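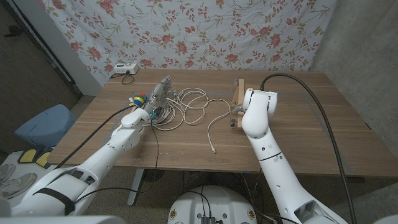 Two-arm work at the table, with loose cables and an upright wooden board.

Citik Teaching Set for two-arm robots
Order number 2628
Made by Pálfi, sold and serviced by Bullwood

The Citik Teaching Set is for people who want to show a task to a robot and prefer to do it with their own hands. The operator holds two light leader arms, and the arms of the robot follow. Each run is stored as one recording, with the joint positions of both sides and the pictures of the head camera on the same clock.

The set works with most two-arm robots that accept joint commands over network. If you are not sure about your model, please write to us before you order. We will ask you for the joint limits and for the type of hand on each side.

Two ways to show a task

Remote control. The operator sits or stands at the leader arms and watches the table directly or on a screen. This way is suitable for longer tasks where both hands are busy at the same time, for example holding a part on one side and guiding it on the other. The finger triggers are set separately for left and right, so the robot may carry two different hands.

By hand. In this mode the arm of the robot becomes light and you move it yourself, with a grip near the wrist. You press the button on the grip to save a position, or keep it pressed to save the whole path. We recommend this for short movements close to the table, where a few millimetres are important. Your robot must support a free-drive mode for it.

You can change from one way to the other inside the same recording. The switch is on the right leader arm, and a short tone confirms the change.
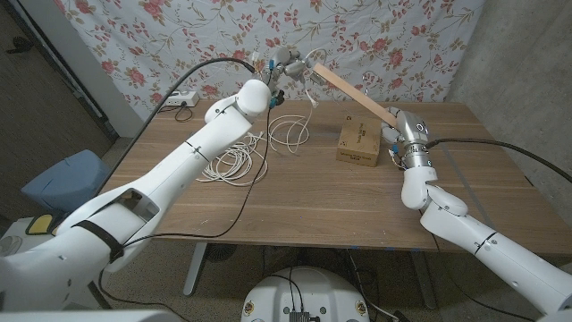 Passing a pale wooden stick toward the left gripper, small cardboard box below.

Choosing the first task

Many of our customers begin with a task that is too clean. A single block on a bare table is quickly learned, but it says little about a real bench. We suggest to start with a simple movement, such as lifting a flat piece and bringing it toward the other hand, and to leave some usual objects on the table. Cables are a good test. They never lie twice in the same shape, and the operator must decide each time where the arm can pass.

Please make some 18 recordings before the first training. Change the starting place of the object between them, and delete the runs where you had to stop and think for long. The Citik software marks long pauses in yellow on the time line, so these runs are easy to find.

What is in the box

Leader arm, left and right, with finger triggers
Clamp feet for a table top
Wrist grip with button, for teaching by hand
Foot pedal (start, pause, discard)
Control unit with power supply
Network cable, cable ties and a set of straps
Printed guide in English and French

The robot, the hands, the camera and the computer are not included.

Technical data

Reach of each leader arm: 91 cm
Modes: remote control, by hand
Recording: joint positions, trigger positions, camera, operator notes
Speed limit: adjustable for each arm
Export: open file format, described in the guide
Colour: grey

Mounting and safety

The leader arms should stand outside the reach of the robot. Fix the cables along the arms with the straps and leave a free loop at each wrist, otherwise the cable will pull when the hand turns. Move every joint slowly to its end once before you begin to record.

The pedal is not an emergency stop. Your robot must have its own one, and it must be in reach of the operator also when teaching by hand.

Accessories

Zomton trigger pads, for smaller hands, sold in pairs
Zomton floor stand, if the table is too thin for the clamp feet
Longer network cable, on request

Delivery and service

Sets ordered before 13th March are delivered with the present trigger springs. Later orders have the softer ones – older sets can be changed at our workshop, and the wrist grip is not affected.

The warranty is two years. For repair please send both leader arms together with the control unit, also when only one side has a fault, as they are adjusted as one set. Use the contact form and write the order number in the first line.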